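**Robot de acera: se acerca demasiado al bordillo**

**nabila_tjoa** · 4 de junio de 2025
Buenos días a todos. Mantengo un robot pequeño de reparto, marca Horkik, con cámara muy baja. Después de cambiar la rueda izquierda se desvía hacia el bordillo. La odometría la calibré 2 veces – el resultado es igual. Pongo dos vistas de la cámara en la calle de prueba:
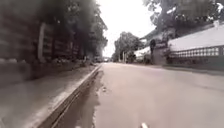
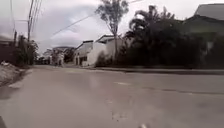
El firmware es el de diciembre y no he tocado los parámetros de visión. ¿Por dónde debo empezar?

**djaramillo**
Por la rueda. ¿Mediste el diámetro con el robot cargado? En el mío la nueva era 4 mm más pequeña y el controlador no lo sabía.

**rekha.s**
No estoy de acuerdo con Damián. Con la cámara a esa altura, el soporte se inclina un poco al desmontar la rueda y el borde de la calzada se calcula mal. Yo revisaría primero los tornillos del soporte.

**djaramillo**
Puede ser, pero con la visión desactivada se sabe en cinco minutos. Si se desvía igual, es mecánico.

**nabila_tjoa**
Hice la prueba de Damián: sin visión va recto. Entonces Rekha tenía razón, o eso parece. El soporte tenía un tornillo flojo. Lo he apretado y mañana repito la calibración de cámara.

**rekha.s**
Limpia también la lente antes de calibrar, y guarda el archivo viejo.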